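Wrist camera exposure vs. motion blur on a shop-built arm
Forum: Home Robotics > Arms and Grippers
7 replies

gdelorme
Posts: 131
I have a five-axis arm on a bench in the Clandside workshop, parallel gripper, small USB camera on the wrist. The task is picking up perforated plastic practice balls from a green surface. Detection is a plain threshold on brightness followed by a circle fit. With the arm parked, the fit center repeats within 2 pixels. During approach it wanders enough that one finger touches first and the ball rolls.

Exposure is on auto. I logged it, and the driver settles on a long exposure and then changes it as the fingers get close. The lamp is a single clamp light on the near side of the bench.
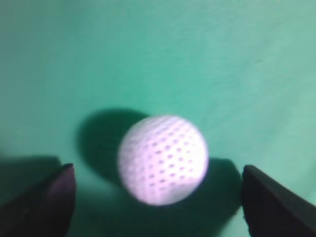
The approach speed is already low. I would prefer to keep it there, as the cycle is slow enough for my purposes and I don't want to stop for every measurement. Is the sensible fix a shorter exposure, a better fit, or a different lamp position?

stulau_dan
Posts: 2000
Lock the exposure first. Nothing downstream can be tuned while the driver is changing it. Then lock white balance and gain. On most of these cameras you have to switch auto off before the manual value is accepted, and some drivers silently put it back after a reconnect.

Your ball is close to clipping on the bright side and the shadow is next to it on the other. A threshold will pull the center toward the lamp.

skbhuiyan
Disagree on the order. The lamp is the larger error. With one hard source you get a shadow as wide as the ball, plus shadows from both fingers, and the finger shadows move with the gripper. Locking exposure gives you a stable picture of a bad lighting setup. Put a diffuser on it, or mount a ring light around the wrist camera, and then set exposure.

stulau_dan
A ring light that near a white ball gives you a hot spot in the middle. I tried it on my own gripper and took it off again.

skbhuiyan
A hot spot in the middle is symmetric. The fit doesn't care.

stulau_dan
It cares when the ball is off axis, and off axis is the case he is trying to correct.

wk_yen
Can you segment on color instead? The surface is a saturated green and the ball is close to white. Take saturation, ignore brightness, and the shadow should mostly go with the surface. Dark pixels have noisy saturation, so mask anything under a low value limit. The fingers are dark too and drop out with the same mask. The holes will leave speckle inside the ball; a morphological close handles it.

gdelorme
Posts: 132
Did it in this order: exposure locked at 1/800, gain raised to compensate, saturation mask as wk_yen described, lamp untouched. Blur is much reduced and the fit stays on the ball down to the point where the fingers begin to close. The image is noisier, but the close operation deals with that too.

What remains is a constant offset toward the lamp side. It is repeatable, so I subtract it. I know that is a patch.

skbhuiyan
It will stop being constant when someone bumps the lamp.

gdelorme
Posts: 133
Agreed. I have a sheet of drafting film to go over the clamp light and will repeat the log with it in September, when I have the bench again. Config file is in the project folder under wrist_cam if anyone wants the driver settings.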